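How to clean white patio furniture before you store it

Doing this one quick, end of season and I still have the gutters to get to. White plastic and white metal stuff, same method for both more or less.

What you need: bucket, dish soap, baking soda, soft brush, old toothbrush, two rags. Garden hose if the weather's still OK for it. No bleach on the plastic -- goes yellow on you by next August.

Start with the undersides. Everyone does the tops and quits. Flip the table, knock out the spider webs and leaves with a dry brush first. Dry! Wet leaves turn to paste.
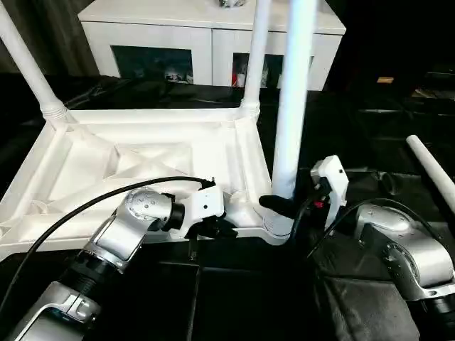

Soapy water next, warm not boiling. Work it in, leave it 5 minutes, scrub again. Toothbrush for corners and leg sockets. If the legs come off on yours, take them off, grit gets in there and then they never seat right.

Green stuff = algae. Baking soda paste, 2 parts soda to one part water, leave it on while you do something else. Rinse. Repeat if its bad. Magic eraser works too but it dulls shiny plastic so try a hidden spot.

Chairs are fussier. Fabric seats: vacuum, then blot with soapy water, don't soak. Drips run down the legs and leave streaks so wipe as you go.

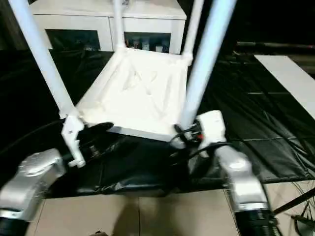

Abimbola Osagie wrote in to say she skips the soap on fabric and uses white vinegar and water, lets it sit, then rinses twice. Says the mildew on her Skarnholm set was gone by the second go. Smell takes a day to leave, she says, so do it outside.

Fine by me, vinegar is cheap. Just don't use it on bare metal.

Drying is the part that matters. Stand chairs upside down somewhere with air moving, on a table is fine, old towel under them if you care about the finish. Overnight at least. Two nights if there's fabric. Put away damp = mildew in spring, garanteed.
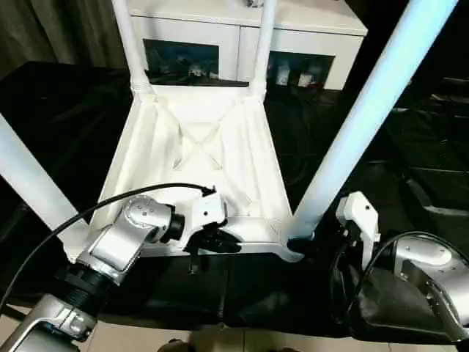
Check the screws while they're upside down. Snug, not tight. Rust spots on metal: fine sandpaper, wipe, dab of touch-up paint, let it dry.

Storing -- off the floor if it's concrete. Old sheet over the top, not a plastic tarp, plastic traps the wet. Don't stack fabric seats with stuff on them or you get dents. Screws you took out go in a bag, tape the bag to the table leg.

Covers and touch-up paint next time.

Updated 12/10/2022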